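Dresstead Overnight Hair Mask - 5 oz jar 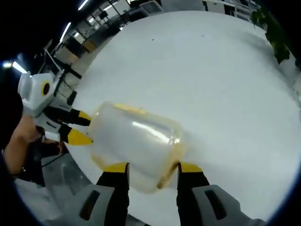 Clear plastic jar, on its side.

Okay, I've been selling my own hair stuff for a while now, but the overnight mask is the one I get the most messages about, so I finally sat down and gave it a proper page!

I started making it in my kitchen in Skemham after a very bad bleach job. My ends felt like straw, my curls wouldn't curl, and everything I bought either did nothing or left me looking like I hadn't washed my hair in a week. So I started mixing shea butter, oat milk and a bit of argan oil (batch one smelled like breakfast, I'm not going to lie) and kept fiddling until I got something I wanted to put on my own head every Thursday night. That's still my mask night, by the way.

Who it's for

Dry, colored, bleached, curly, wavy, or just tired hair. Mine is thick and wavy and past my shoulders, and it drinks this stuff up. If your hair is very fine, keep the mask away from your roots and use a tiny bit - Sze-wing Yip has the finest hair of anyone I know, and she does a blob the size of a hazelnut on her ends only and rinses after twenty minutes. She likes it best the day before she does a braided crown, as the braids stay smoother and she doesn't get all those little flyaways.

How I use it

Wash your hair as usual and squeeze the water out with an old T-shirt. Warm a spoonful of mask between your palms and work it through from the ears down. Comb it with a wide comb, twist it up into a loose bun and pop a satin bonnet or scarf on top. Sleep! In the morning rinse with lukewarm water, and go a bit longer than you think you need to. I skip conditioner after.

No time for overnight? Half an hour under a shower cap is fine too. I've done it while cooking dinner more times than I can count.

For curls, I rinse, scrunch in a little gel and let it air dry. For a blowout, make really sure it's all out first or your roots will go flat by lunch.

What's in it

Water, oat milk, shea butter, argan oil, cetyl alcohol (the good fatty kind, not the drying kind), glycerin, panthenol, preservative, vanilla and orange blossom scent. There's an unscented one as well, which Rohani Kwok talked me into after my last market. She gets headaches from perfume and bought 2 jars on the spot when I brought her the first ones.

Please do a patch test behind your ear the day before, especially if you're sensitive to scent. And there are no nuts in the recipe apart from the shea and argan, but if you have an allergy, ask your doctor before you order.

Size and price

5 oz jar, $24
5 oz jar, unscented, $24
Mask plus Wustar satin bonnet, $38

One jar gives me up to 5 overnight masks, and I have a lot of hair. Keep the lid on tight and don't leave it in a steamy shower. It can go a little grainy if it gets cold in the mail - just stir it with a clean spoon.

Shipping and stock

I make everything in small batches. The August batch is 66 jars, and once they're gone I'll need a couple of weeks to make more. Orders placed before noon go out the next working day. Local people can pick up from the Lau salon (ring first, they close early on slow days).

A couple of notes from customers

"Used it the night before my sister's wedding and my curls lasted through all the dancing. Ordering again." - Hilkka Lahtinen

"Bought for my girlfriend, ended up using it on my beard. Very soft. Smells a bit sweet for me so I'll get the unscented next time." - Tatu Swai

Questions about your hair type? Send me a message through the contact form and tell me what you're using now. I answer in the evenings, usually with my bonnet on!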